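# Chapter 7: The Second Life of a Film

A film earns money more than once. The theatrical run is the part the public notices, and for many titles it is the smaller part. This chapter follows a film after it leaves theaters and looks at who decides what goes on the disc, in the download, and in the streaming listing.

We use one title throughout, a mid-budget adventure called *Batunholm*. It was released in April on up to 800 screens and stayed in theaters for a little over a month. Its distributor, Skirby, had already signed off on the home release by then. The menus had been drawn, the subtitle files were finished, and the director, Dalibor Čierny, had recorded his commentary in two long sessions.
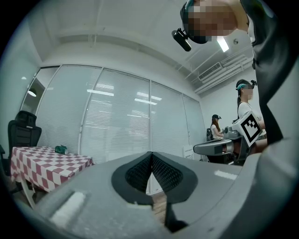

The order of events matters. Students often assume that a studio waits to see how a film performs before it plans the home edition. In practice the work overlaps. Scenes are marked as possible extras while the picture is still being cut, and the editor keeps a list of them. For *Batunholm* the list had 40 entries. Most were trims of a few seconds and of no use to anyone. Six were complete enough to show.

## 7.1 Windows

The period in which a film is available in only one form is called a **window**. The theatrical window comes first. After it come digital purchase, digital rental, disc, subscription streaming, and television, though the order changes from title to title and some of these now open together.

Each window is sold under its own contract. Skirby held the theatrical and disc rights to *Batunholm* in North America, while a second company, Adomaitis, held digital rights. Both wanted the deleted scenes. The contract said only that "supplementary material" would be shared, and did not say when. The two companies settled it by splitting the scenes - four to the disc, two to the download - and a buyer who wanted all six had to pay twice. Section 7.4 returns to this agreement.

## 7.2 Finishing a scene that was cut

A deleted scene is rarely ready to watch. It may have temporary music, rough sound, and effects shots that were never completed. Somebody has to decide how much to spend on it. 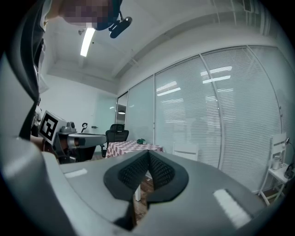
*Figure 7.2. Two textured black pads facing each other across a narrow gap.*

The post-production house Alness priced each of the six scenes twice, once for a full finish and once for a basic clean-up of picture and sound. Čierny asked for the full finish on the longest scene and accepted the basic version for the other five. Unfinished effects were left in, with a short title card before each scene to tell the viewer.

Read the Alness price sheet in the appendix before you go on to Section 7.3.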